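In February I visited the Garside lab in Flaston, where Huia Hinds and her team collect examples for a learning robot. Everything is done first in simulation, and they already have 855 runs.

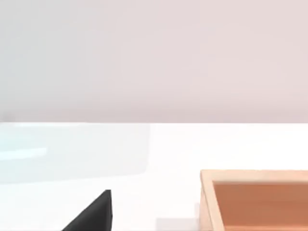
My own interest was in how a person teaches by hand. Huia gave me the controls and I made 3 runs. The view is from low down, close to the black finger, and the wooden tray at the right was the part I trusted most. My second run was deleted. They want 3,000 before summer.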